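Speaker notes: "Reading Aloud to People Who Can Already Read"
Evening talk, library meeting room

Start slowly. Let people finish finding their chairs. Thank Salamatu Antwi for the introduction and for the tea, and mention that she was the one who talked me into my very first reading circle, back when I was sure that grown people would feel silly being read to.

Open with my grandmother. She read the newspaper out loud every evening, whether or not there was anyone in the room, and she did all the voices, even for the weather. I could read perfectly well by then, and I still sat on the stairs to listen. (Pause here. People usually smile, and a few of them are remembering somebody of their own.)

Then the question for the room: when was the last time someone read to you? Take two or three hands, no more, or we'll be here all night, and I say that as somebody who would happily be here all night.

Next, how our circle runs. We meet at the Jenkins branch, with 31 people on the list and usually a good deal fewer on a rainy evening. One person reads for twenty minutes or so, then we stop wherever we are, even in the middle of a chapter. Especially in the middle of a chapter! The groaning when the book closes is my favorite sound of the whole week.

Say a word on picking books. Short sentences are kinder to the reader's lungs. Dialogue helps. Long lists of family names are a misery, and I learned that with a 900-page saga that we gave up on after six evenings. Nobody blamed me out loud, which was good of them.

Move on to where you read. A floor with a rug is softer on the ears than a bare one, and I do think people listen better when the room doesn't echo.

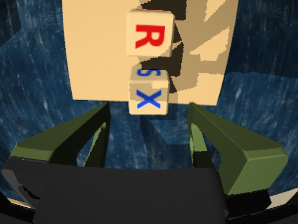
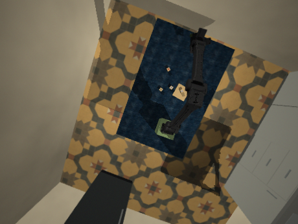
Dark blue rug, patterned tile.

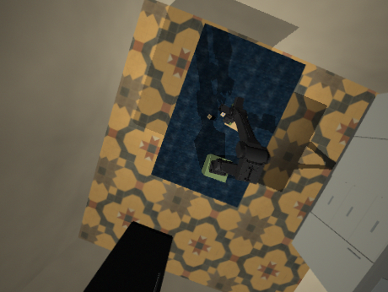

PORTLAND, April

Now the middle part, the one I always rush, so take a breath and a sip of water first. This is where I talk about being bad at it. I stumbled through my first evening. I lost my place, I gave the villain and his aunt the same voice, and I turned two pages at once and read on for quite a while before I noticed the horse had become a boat. Afterward Araba Quaye came up to me, took both my hands, and told me she had enjoyed the boat very much. She has come back every season.

Tips, to be given lightly. Read the passage to yourself once at home, out loud, standing up. Mark the long sentences with a pencil so you know when to breathe. Go slower than feels natural, then a little slower again. Look up at the end of a paragraph and find a face. If you cry at the sad part, go ahead and cry, and hand the book to your neighbor if you need to. I keep a tissue tucked in the back cover.

If there's time, read the opening of the lighthouse story. It's the green bookmark, not the yellow one. If we are running late, skip it and go right to the pairs.

Pairs: ask everyone to turn to the person beside them and read half a page from the handout. Let it get noisy. Walk around, don't correct anyone, and please remember to turn off the microphone before walking around. Give them longer than I think they need. Last time I called them back too early and one gentleman kept reading anyway, with his neighbor leaning in to hear how it came out.

Bring them back gently. Ask what it felt like to listen, and leave the silence alone if there is one. Somebody will fill it, and it's often a person who hasn't spoken yet.

Finish with the sign-up sheet by the door. New readers are welcome in any language they like, and we'll find them listeners. Borrowed books go back in the crate, and the cookies should not go home with me.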